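Sunday, late

Slept until nine and then drove out to Vukville to see the house again. Khairul Tambunan had the key. The furnace is older than the listing says, and the back bedroom still smells of paint. I wrote down the window sizes this time. The kitchen window is 94 inches wide, wider than I remembered, so the curtains from the apartment won't work there.

We talked about the fence. Khairul thinks the neighbor on the Chin side would split it if we asked before spring. I said I'd rather wait until the papers are signed. He got a quote of $417 for the gate alone, which seems high to me.

Stopped for gas on the way home and called Mom from the parking lot. Her knee is better. She wants to come in December and stay 2 weeks, and I told her yes before thinking about where she would sleep. The pull-out is no good for her. I'll have to buy a real bed – a twin would fit if the desk goes in the hall.

Made lentils for dinner. Too much salt again. Paid the water bill, $118, and put the receipt in the blue folder. Still have not found the insurance letter. It was on the counter Thursday, I'm nearly sure.
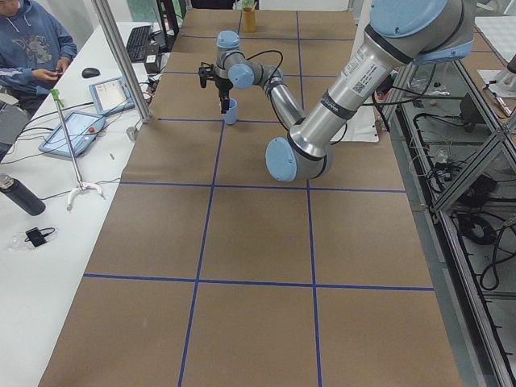

Packing is the part I keep putting off. I have done the books and the winter coats and not one thing from the kitchen. Brown kraft paper like what's spread over that long table would do for the plates, and I could lay it on the floor for the painting afterward too. A small light blue plastic cup like the one standing on it could go in a box with no wrapping at all, but most of what I own is glass. I'll start with the top shelf tomorrow after work, the bowls first.

Need to ask about boxes. Also call the bank before ten, and return Khairul's tape measure, which came home in my coat pocket.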